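Paid operators wanted - grip fault review, Birnaline two-arm project (Weltberg site + some from home)

Posted Sunday, February 25, 2018

Need people. Fairly quickly. Casual contract, 10 weeks to start, evenings OK.

Short version of why. In November one of our two-arm units let go of a part it was supposed to be holding. Right gripper. Went over the guard and hit Povilas Adomaitis on the wrist. Bruise, no break, he's fine and back at his bench. But the log for that run says "grip held" the whole way through, right up to the end of the shift. Gripper thought it had the part. It didn't.

So both units are locked out on the floor until we know what the fault is, and everything's moved into the simulator for now. No real arms, nothing heavy near anyone. You drive the simulated robot from a desk, pick things up, carry them through the rooms and doorways, put them down, and write down what happened. Then you compare what you saw with what the log says. The mismatches are what we're after.

Where we're at: 3000 logged runs from before the lockout, 158 of them flagged as odd by Liis Grigaitė when she went through the force readings. Flagged doesn't mean dropped. Some will be nothing. Each flagged one has to be re-done in sim by a person, more than once, and by different people, becuase the first thing Liis found was that two of us watching the same run didn't agree on when the grip went. 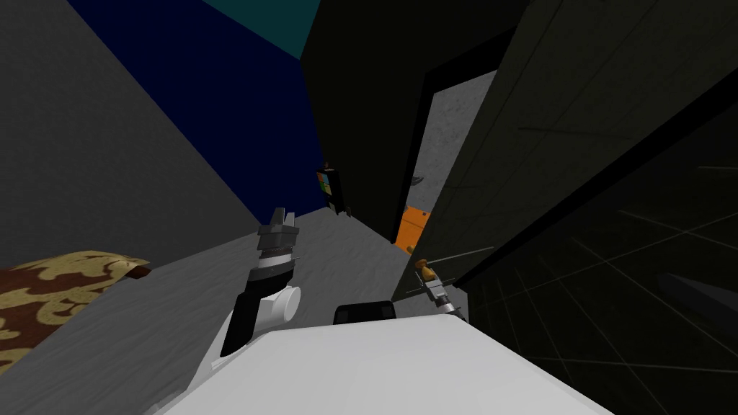 What you'd be doing on a normal shift

Log in, get your list from Jurgita Koppel. Work through it. Every run has a start pose and an object. Do it at the speed it says, not faster. If the part slips, stop, note the time, don't try to save it. If the log disagrees with you, leave the log alone. Don't fix it. Send both.

Half an hour at the end for write up. Plain words please. "Turned in the fingers at the door, then gone" is better than a paragraph.

Once the floor units are cleared there may be work on those too, but that's a separate sign up with separate training, and you can say no to it and keep the sim shifts.

Who we're looking for

Patient people. Steady hands help, gaming or crane or forklift experience is good, none of it required. Good colour vision wanted as the contact display is red/green and we haven't got round to changing it (ask if this is a problem, Algirdas says it can be done in a day or so). Comfortable reading a time stamp. Written English good enough for short notes. You don't need to know how to program.

If screens with a tilted or swinging view make you feel sick, tell us before you start. A lot of the runs are with the body leaning well over and it does bother some people. We'll do a trial hour first, paid.

You can't apply if you worked on the Birnaline gripper firmware at any point. Nothing personal, the review has to be independent.

Pay and hours

Hourly, casual rate plus loading, details in the pack. Minimum shift three hours. Paid for training and for the trial hour, also paid if the server falls over mid shift which it has been doing. Parking at Weltberg is free after 4 pm, use the back gate. The Bùi building is closer to the train but we only have two desks there.

Home shifts are possible after your first two weeks if your connection's up to it. We lend the controllers, you sign for them.

Safety stuff

The incident report is in the info pack with names left in, Povilas asked for that. Read it before the interview. You will not be asked to go inside the guard, and if anyone does ask you, say no and ring Algirdas Laur.

How to apply

Send a short email to Urmas Butkienė, subject line "grip review". Few lines on you, which evenings you can do, and weather you're after site or home shifts. No cover letter. Resume if you've got one handy. We reply within 48 hours, if you don't hear back try again, the Jokemen mail filter eats things.

Interviews are by phone, 15 min or so. Starts are rolling, we'll take people as they come until the list's covered.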